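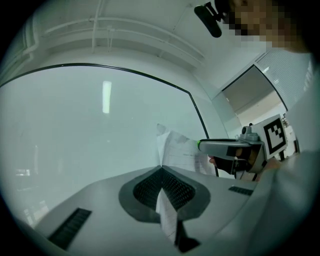

핸드헬드 그리퍼 셋업 및 유지보수 보고서
캡스톤디자인 중간 보고

읽는 시간 4분

1. 개요

우리 조는 손에 들고 쓰는 그리퍼 두 대를 한 작업 셀로 묶어 점검하고 관리하는 일을 맡았다. 셀 이름은 조 안에서 Hondine으로 부른다. 시험 작업은 인쇄된 종이 한 장을 두 그리퍼로 잡아 팽팽하게 펴는 것이다. 종이는 얇고 잘 휘기 때문에 패드 상태가 나쁘면 바로 드러난다. 점검 기준을 종이로 정한 것도 그래서이다.

2. 구성

그리퍼 하우징은 밝은 회색이고 앞쪽에 초록색 표시등이 있다. 뒤쪽에는 흑백 사각 마커를 세워 붙였다. 카메라는 광각이라 직선이 바깥으로 휘어 보이고, 네 모서리는 검게 나온다. 보정값은 Briltier 프로그램에 그리퍼별로 따로 저장한다. 처음에는 파일 하나를 같이 썼는데 두 대의 렌즈 중심이 달라 위치 오차가 8 mm까지 벌어졌다. 파일을 나눈 뒤에는 2 mm 안으로 들어왔다.

3. 점검 순서

가. 전원을 넣고 표시등을 확인한다. 켜지지 않으면 커넥터부터 다시 꽂는다.
나. 패드를 마른 천으로 닦는다. 알코올은 쓰지 않는다.
다. 통풍구에 먼지가 끼었는지 본다. 막혀 있으면 부드러운 솔로 턴다.
라. 마커가 들떴는지 손톱으로 가볍게 눌러 본다.
마. 종이 한쪽을 첫 번째 그리퍼로 잡고, 다른 그리퍼로 위쪽 가장자리를 잡아 천천히 당긴다. 미끄러지면 나부터 다시 한다.
바. 결과를 점검표에 적는다. 패드를 교체한 날은 비고란에 표시한다.

전체를 마치는 데 약 12분이 걸린다. 마 단계는 두 명이 하는 편이 낫다. 혼자 하면 당기는 방향이 틀어져 종이가 한쪽으로 말린다.

4. 고장과 조치

6월에 오른손용 그리퍼에서 종이가 계속 빠졌다. 패드를 의심해 Dramard 규격 예비품으로 바꿨으나 증상이 그대로였다. 분해해 보니 손가락 부품을 고정하는 나사가 풀려 있었다. 나사를 다시 조이고 나사 고정제를 발랐다. 이후 23회 반복 시험에서 빠진 경우는 없었다. 바꿔 끼운 패드는 그대로 쓰고 있고 원래 패드는 예비품 통에 넣었다.

마커 인식이 끊기는 문제도 있었다. 형광등 빛이 마커 표면에 반사될 때 주로 생겼고, 무광 용지로 다시 출력해 붙인 뒤 많이 줄었다. 유리면 가까이에서는 지금도 가끔 끊긴다.

5. 남은 일

나사 조임 토크를 아직 손 감각으로 맞추고 있다. 토크 드라이버를 빌려 값을 정하고 점검표에 항목을 넣을 예정이다. 패드 교체 주기도 자료가 부족해 정하지 못했다.

댓글 3

보라매공대생: 나사 고정제는 중강도 쓰셨나요? 저희는 고강도 썼다가 분해할 때 고생했습니다.

작성자: 중강도입니다. 보고서에 추가하겠습니다.

kite_lab: 무광 용지 효과 있네요. 마커 크기도 적어 주시면 좋겠습니다.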